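Notas para la charla, 2 de julio de 2021. Versión larga; si voy mal de tiempo, me salto lo de Ulgate.

# ¿Votamos más desde que votamos por internet?

## Arranque

Buenas tardes. Empezar sin agradecimientos largos, que ya los ha hecho Ajith Nair al presentarme.

Decir enseguida de dónde vengo: llevo dos mandatos en la mesa electoral de la red Bevano, así que parte de lo que voy a criticar lo firmé yo. El paso a la papeleta electrónica también. Voté a favor y hoy volvería a votar a favor, pero con menos entusiasmo y pidiendo más papeles.

Pregunta a la sala, a mano alzada: ¿quién votó en la última elección de coordinador de zona? Esperar. No comentar el resultado, pasar de diapositiva.

## El dato que casi nunca sale en el comunicado

- Censo de la última elección: 1.268 socios con derecho a voto.
- Votos emitidos: 59.
- El comunicado decía «elegida por amplia mayoría de los votantes». Es verdad. Leerlo despacio.

Dejar la cifra en pantalla y callarme un momento.

No estoy diciendo que la elección fuera irregular. Fue válida según nuestros estatutos, que no fijan un mínimo de participación. Lo que discuto es que luego se hable de «mandato de la región» en cada carta que sale de secretaría. Con 59 votos se tiene un cargo. El mandato me parece mucho decir.

(Si alguien alega que la gente no vota porque está contenta: pedirle el dato. Yo llevo años oyendo esa explicación y no he visto una sola encuesta que la sostenga. También podría ser que el correo con el enlace acabe en la carpeta de no deseados. Tampoco lo sé.)

## Lo que nos prometió Wotine

Wotine es la plataforma que contratamos. Funciona, en el sentido de que uno entra, marca y sale. Mis reparos son otros:

- El acta que entrega es un resumen. Pedimos el registro de accesos y nos mandaron un folleto comercial.
- El recordatorio a los que no han votado lo manda el sistema, y la redacción la aprueba la junta saliente. En la última elección la junta saliente tenía candidata. No digo más.
- El «voto verificable» consiste en un código que recibe el socio. Pregunté qué puede hacer el socio con ese código. Guardarlo.

Sioned Sayce, que defendió el contrato en su día, me pidió que contara también lo bueno, y me parece justo: desde que usamos la plataforma no se ha perdido ninguna papeleta en correos, y los socios que viven lejos de la sede votan en igualdad de condiciones. Eso con el sobre no pasaba.
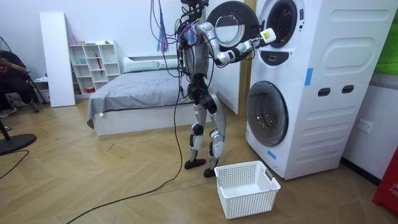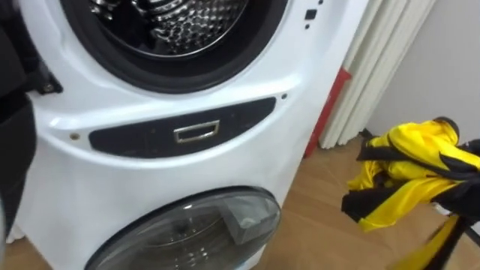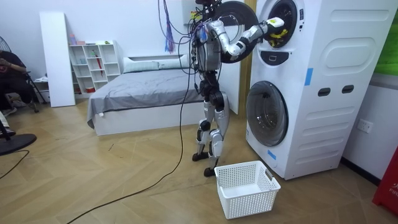
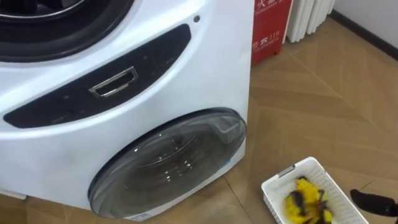
## El caso de Ulgate

La sección de Ulgate volvió al papel. Se cita mucho, casi siempre mal, y por los dos bandos.

Lo que sabemos: hicieron una asamblea presencial, con debate antes de votar, y participó más gente que en la elección anterior. Lo que no sabemos es cuánto se debe a la urna y cuánto a que había dos candidaturas enfrentadas por el local. Una elección reñida llena cualquier sala. Me lo reconoció el propio coordinador de la sección mientras me enseñaba la urna con mucho orgullo.

O sea: quien use Ulgate para probar que el papel moviliza está adivinando. Quien lo use para reírse del papel, igual.

## El informe Samuel

Lo llamamos así por el nombre del grupo de trabajo. Propone 3 cambios para la próxima renovación, en noviembre:

1. Publicar censo y votos emitidos en la primera línea del comunicado.
2. Que los recordatorios los redacte la mesa electoral.
3. Repetir la convocatoria, una sola vez, cuando haya candidatura única.

Estoy a favor del primero y del segundo. El tercero no lo entiendo. Si a la primera se presenta una persona, a la segunda se presentará la misma, un poco más cansada. He pedido que me expliquen en qué otra asociación ha servido y sigo esperando.

Y hay algo que el informe no toca: el perfil que publicamos de cada aspirante. Media página de títulos y una frase sobre lo que piensa hacer. Yo no sabría a quién votar con eso, y llevo media vida aquí dentro.

## Cierre y turno de preguntas

- Pedir que se apruebe al menos el punto 1 antes de noviembre. No cuesta dinero ni requiere tocar los estatutos.
- Recordar que el contrato con Wotine se renueva solo si no avisamos. Preguntar en voz alta quién tiene que avisar.
- 15 minutos para preguntas. Modera Ajith.

Si preguntan por el voto delegado: es otra charla, y de peor humor.

Si preguntan si me presento: no.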